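32 comments | 5 shares

Soltemard Clothes Swap and Mending Group
Minutes of the planning meeting, 2019-02-17
Back room at the Ellon Street hall

I'm taking the minutes again, so you get them the way I write them. If you were there and remember something differently, put it in the comments and I'll fix it. The last set got so many corrections about the parking thing that I ended up rewriting the whole paragraph, and I don't mind doing that, but please read to the end first!

We started late. The hall had the side door locked and half of us were standing out by the bike rack while the other half were inside wondering where we were. Once everyone had a chair and something hot to drink we got going.

Last meeting's minutes

Accepted with one change. I had written that the leftover coats went to the shelter. They went to the school coat drive and the leftover blankets went to the shelter. Sorry about that, I've changed it on the page.

How the winter swap went

Good, I think! The general feeling was that it was our best turnout in cold weather and our worst for chaos at the front tables. We took in 3,083 pieces all told, counting socks as pairs. (Yes, we do count. The grant form asks for it.) That's a big jump and most of it was adult clothing. Kids' clothes were down, and a few people thought that was due to the school having its own rack now. I said I'd been hearing that too. We didn't see it as a problem, more something to know before we set out a whole wall of kids' tables again and have them sit there half bare.

Shoes were a headache like always. We agreed at the fall meeting to tie every pair together at check-in and then we ran out of string before lunch. I still have one lonely brown loafer in my trunk. If you have the other one please come get this one.

There was a longish talk about the quality of what comes in. I wrote down as much as I could. One side says we should be stricter at the door and hand back anything stained or torn. The other side, and I'm on that side, says torn is fine as long as it goes straight to the mending table and doesn't get hung up with the good stuff. Stained is harder. We settled on this: torn comes in, stained comes in only if it's cotton and could be cut up for patches, and anything that smells of mildew goes home again. Whoever is at check-in gets the last word and the rest of us don't argue about it in front of people.

Mending table

The table had a line all afternoon, and by the end the menders were tired and a bit short with each other (they said so themselves, I'm not telling tales). Zippers ate up most of the time. A zipper in a pair of jeans is an hour if it goes well, and we'd been saying yes to every one.

So for the spring swap we'll do small jobs on the spot - buttons, hems, patches, a seam that's let go - and zippers go on a take-home list. You leave the item with a tag on it and pick it up at the next Ellon Street evening. I'll make the tags. Somebody asked what happens if an item isn't picked up, and we decided it waits two evenings and then goes on the racks.

Kikuchi, the fabric store, has offered us their end bolts again, and this time they threw in a box of heavy needles and jeans thread. That is a really nice thing to get, as the regular needles were snapping on anything thicker than a pillowcase. I'll write the thank-you card. If you'd like to sign it, it'll be on the sewing machine cart next time.

Denim and belts

This had its own spot on the agenda because it went so badly last time. Denim is the heaviest thing we handle and also the thing people come for first. We had it in stacks, folded in thirds, and within half an hour the stacks were a heap. People can't see the waist size on a folded pair so they pull it out, hold it up, and drop it back on top. I do the same thing in stores, so I can't complain.

What we talked through for April is laying some of the denim out flat with the waistband toward the shopper, and keeping the rest under the table to refill from. It takes more room. The plus is that you can see the wash and the length and whether there's a belt in it without touching anything.

The belts got us going for a while. A lot of jeans and shorts come in with the belt still in the loops. Some of us pull them out at check-in and put them in the belt bin, and some of us leave them where they are. Nobody had ever made a rule. The argument for pulling them: a belt that fits the jeans may not fit the person, and a buckle in a stack scratches things and catches on knits. The argument for leaving them: it looks nice, it's quicker, and the belt bin turns into a nest of snakes by noon.

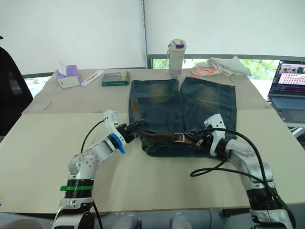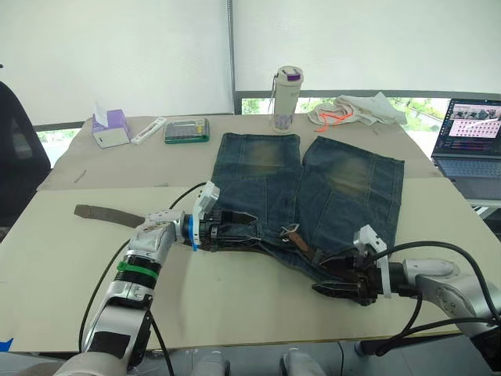
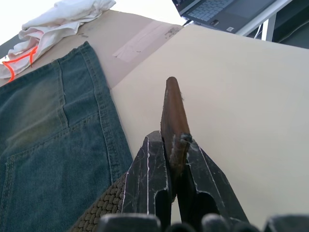
We put it to a show of hands and leaving them in won, but not by much. So the rule is that a belt stays in if the item is laid out flat, and comes out if the item is going into a stack or onto a hanger. Buckled or unbuckled is up to you. I pushed a little for unbuckled since it's easier to see the waistband label that way and got told I was overthinking it, which, fair.

The belt bin itself is being retired. We're going to try a row of hooks on the pegboard, buckles up, with the long ones at one end and the short ones at the other. If the pegboard won't hold the weight we'll go back to the bin and say no more about it.

One more denim note. Please check the pockets. At the winter swap we found a house key, a movie ticket, a baby tooth in a little envelope, and some folded cash that we did manage to get back to its owner. The tooth is still with me. I can't throw it out. If it's yours, write to the address at the bottom of the page.

Sign-ups and the Imirum page

We've been using Imirum for the sign-up sheet and opinions are split. It's fine on a computer. On a phone the button for the afternoon shift hides under the one for the morning shift, so everyone signs up for the morning and then I'm on my own at three o'clock with a mountain of sweaters. I wrote to them about it and haven't heard back. For now I'm going to open two separate pages, one for each shift, and post both links. A paper sheet will be up on the hall corkboard too for anyone who'd sooner use a pen.

We have room for 36 helpers across the day. More than that and we're bumping elbows. If you can only do an hour, sign up anyway and write the hour in the notes.

Hall, tables and chairs

The hall is ours for the spring date, the whole day, same price as before. We get the folding tables that are there, and we're still short. The church across the road said we could borrow theirs if we carry them both ways and wipe them down, so I need people with strong backs and, ideally, a hand truck. My own hand truck has a flat and I've been meaning to deal with that since summer.

We also talked about the light. The back corner is dim and people were carrying black and navy pants over to the window to tell them apart. Two people have clip lamps they'll bring. Extension cords get taped down this time, please, with the wide tape. I tripped last time and I knew the cord was there!

Signs: same as before, only bigger. Someone offered to redo the sizes sign so that women's and men's waist sizes are side by side, and there was a small cheer.

Racks. We have enough if we leave out the costume rack. There was some grumbling, because people love the costume rack, so it may come back in the fall when it makes more sense. The prom dresses will get their own spot by the mirror since spring is when they're wanted.

Changing area

Short item. The curtain was too short and there was a draft. I have a pair of old drapes, very ugly, mustard with a sort of fern on them, and they reach the floor. Accepted with thanks and some laughing.

Snacks

We had too much banana bread and not enough of anything else. I'll put a list on the corkboard. Coffee was good. Keep drinks off the clothing tables, and that goes for helpers too (me).

Leftovers

After the winter swap around 32 bags were left over. The thrift store took most of them and was a little stiff about it, since they were already full. For spring we'll call ahead to three places and not just one, and split the load. T-shirts too worn to give away will go to the mending group for rags and rug yarn. A few of us are learning to make rugs out of them, and mine so far looks like a pancake, but it's a start.

Things people said they'd do

Call the hall about getting the side door key the night before.
Ask the church about tables and find a hand truck.
Make tags for the take-home mending (me).
Thank-you card for Kikuchi (me).
Two sign-up pages and the paper sheet (me again).
Hooks for the pegboard, the closed kind if possible.
New sizes sign.
Buy string. A lot of string.

Anything else

Someone asked if we could do a swap just for winter gear in the fall, before it gets cold. Lots of nodding. It's going on the next agenda so we can talk about storage, because nobody has room in the garage for that many parkas. There was also a question about fixing umbrellas and I don't think any of us know how. If you do, come by.

We wrapped up a little after the hall lights started flicking off on their timer. Next meeting is same room, same time, and I'll post the date when the hall confirms it. Bring a mug, the paper cups are gone.

Soltemard Clothes Swap and Mending Group | Contact us | Copyright 2019 | Back to top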